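4.2 Where the demonstrations come from

The case for teleoperation usually rests on a claim about quality: a person steering the arm through a leader device can see what the arm sees and will correct small errors without thinking. We are less sure. In the Jindico set, 55 demonstrations were thrown out because the operator had closed the gripper on nothing, and most of those mistakes came in the last few centimeters, where the wrist view leaves little to judge depth by (Figure 3).

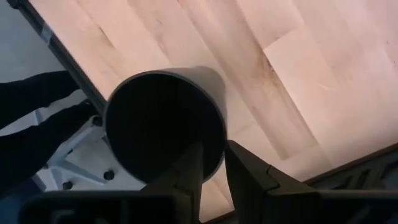
Figure 3. Wrist view with one finger inside the opening of a cylinder and the other outside its wall.

Teaching by hand avoids this problem and brings its own. The person's arm is in the way, the joints are pushed into poses the motors would never choose, and the replayed motion often needs smoothing before it can be used at all. The Plesen protocol reports 3,000 hand-guided episodes, yet gives no figure for how many were smoothed. Without it we can't tell what the policy was trained on – the person's motion or the filter's.

Our own setup uses two arms, one at each side of a wooden table, with a small raised shelf near the back. Rigid and soft objects share the table, so a grasp learned on a cup is of little use on a cloth.
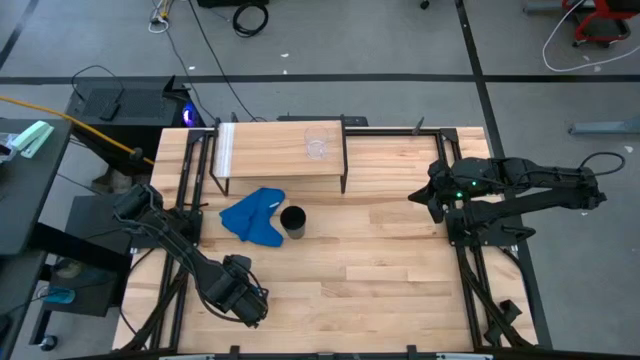 Trnka objected, on reading a draft of this section, that we were blaming the method for poor operator training, and that 6 hours of practice would remove most of the failed grasps. Perhaps. We gave 3 operators that much practice and saw fewer failures on the shelf tasks but no change on the cloth. Zosetti, the software we used for remote control, also smooths its input by default, and we found this out only after the first round of recording.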